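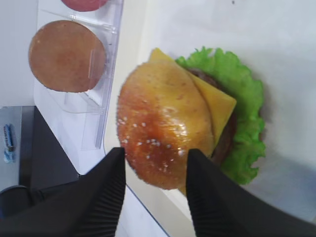 Do Calorie Labels Change What Students Order?
Yasir Tarar
Final report, 2nd May

The usual claim is that if you print the calories next to a burger, people will pick a smaller one. I wanted to believe it when I started. After a term with the sales records from the Pickering cafeteria, I am a lot less sure.

Background

The cafeteria put calorie numbers on its menu boards in February. The supplier, Zandico, sent out a flyer saying that labels "guide better choices." The flyer gives no source. I wrote to ask for one and got the same flyer back.

Most of the articles I read tested labels by asking people what they would order. That is a weak test. Saying you would get the salad costs nothing.

Method

I compared till records from the two weeks before the labels went up with two weeks after. I looked only at burger meals, because the recipe and price stayed the same. I also handed out a short survey at lunch. Of the 500 forms, 332 came back filled in well enough to use.
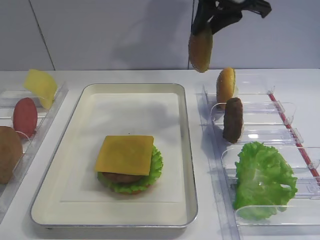 Figure 1. Burger partly assembled on a paper-lined tray.

Results

Sales of the large burger meal fell by 2 percent. Side orders of fries went up over the same weeks, and the till can't tell me whether the same people bought both. In the survey, 92 students said the labels had changed their order. If they had all switched, the drop should have been much bigger than the one I found – so either they misremember or they were being polite.

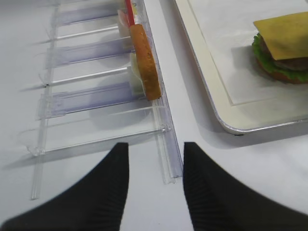 There is also the weather to think about. The second period was colder, and hot food sells better when it is cold. A fair test would need a second cafeteria without labels. I asked the one at Havport and they said no. Ovilby said yes, but their till only stores daily totals, so I could not use it.

Discussion

I can't say labels do nothing. A small effect could be hiding in these numbers, and four weeks is short. What I can say is that the flyer promises more than my records show. Anyone repeating this should get the till data first and leave the survey until later, or drop it.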